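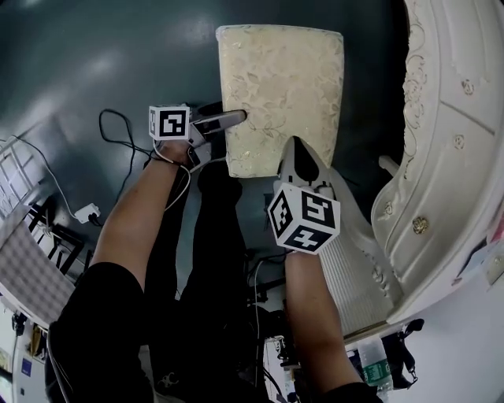
Both units on the seat cushion, item 4 below.

PALLON HAND GRIPPERS — SHARED SPACE SAFETY CHECK
Space: Grarkonberg workshop, ground floor
Build: Pallon pair, left + right, hand-held
Form: our own, adapted from the Ulance bench sheet
Month: March
Marks: OK / FIX / STOP. STOP means no one picks it up until it's cleared.

1. Shells and screws — OK
No cracks on either shell. Right hand unit had one screw proud at the handle, snugged it down. Don't overtighten, the printed bosses strip and then it's a whole new shell. Spare screws in the Wijaya box, top tray.

2. Jaws and pads — FIX (left)
Pads seated on the right. Left has a corner lifting, you can feel it with a thumbnail. Re-glue before next use and leave it 12 hours, not "overnight-ish". Pinch test with a pencil, not a finger. Yes I know it's weak. Still no fingers.

3. Marker cubes — OK
Mounts tight, no wobble when shaken. Faces clean. Wipe with a dry cloth only, the alcohol wipes took the black off one of the old ones. Cube edges are sharp where they were cut, go over with fine paper sometime.

4. Push test, soft object — OK
Press on the side of the cushion with the finger tips, both hands, let go, check that nothing snags. Floral fabric is woven and the tips can catch a thread if there's a burr. No burrs felt. Do it low and slow, knees bent, stop if your back complains. Repeat 10 times per hand if pads have been changed.

5. Cables on body — FIX
White cable on the left unit loops down along the forearm. Needs a strap at the wrist and one more by the elbow. Loop is big enough to hook on a furniture knob. Velcro is fine, no zip ties on skin or sleeves please.

6. Cables on floor — STOP until moved
Black coil and the white lead to the power adapter are both on the floor near the work area. Floor is dark and shiny and a black cable dissapears on it. Coil goes up on a hook, adapter goes to the wall side, tape anything that has to cross a walkway. This was on the last sheet too!!

7. Power and charging
Power strip: see note after the picture. Chargers only on while someone is in the room. Adapter warm is OK, too hot to hold is STOP. Batteries out of the units at close, into the tin, lid on.

8. Walking with the units — OK with comment
Jaw open, pointed down, one person walks at a time. Look up before you turn. Keep 6 feet from anybody not on the build. 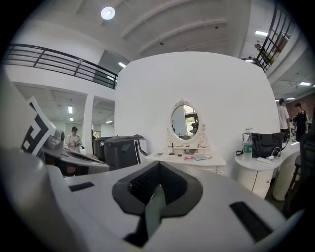

Bench space for the Pallon pair is the thing I keep writing down and it keeps not getting fixed. We need one surface that is ours, with power, and nothing else on it. Right now drinks and electrics share — water bottle on the round white table, same top as the power strip and a handbag. Bottle moves, full stop. Bags on the coat hooks. Strip gets screwed to the back edge so it can't slide. The vanity is NOT a spare bench, glass too close. If you need a second surface ask for the folding one.

9. People in the room — FIX
Open space, others come and go, fine. But call out "arms up" before lifting a unit, and wait for an answer. Someone heads-down on their own job won't hear you the first time. Will put it on the door sign.

10. Mirror and lights — OK
Glass on the oval mirror checked, no cracks. If the tracking jumps near it, stop and turn away, don't chase it. Throw a sheet over it if it keeps happening.

11. Stop switch — FIX
Left clicks fine. Right needs 2 presses, should be one. Contact cleaner first, swap the switch if thats no good. Write on the tape which one you did.

12. First aid / extinguisher — OK
Kit restocked with bandages and eye wash. Extinguisher gauge in the green. Keep the path to it clear, stools drift.

TO DO BEFORE NEXT SESSION
Left pad glue
Floor cables up — clears the STOP
Forearm straps, both units
Right stop switch
Power strip mounted
Door sign

Recheck items 2, 5, 6, 11 only. Rest is good till next month unless something gets dropped. If it gets dropped do the whole sheet.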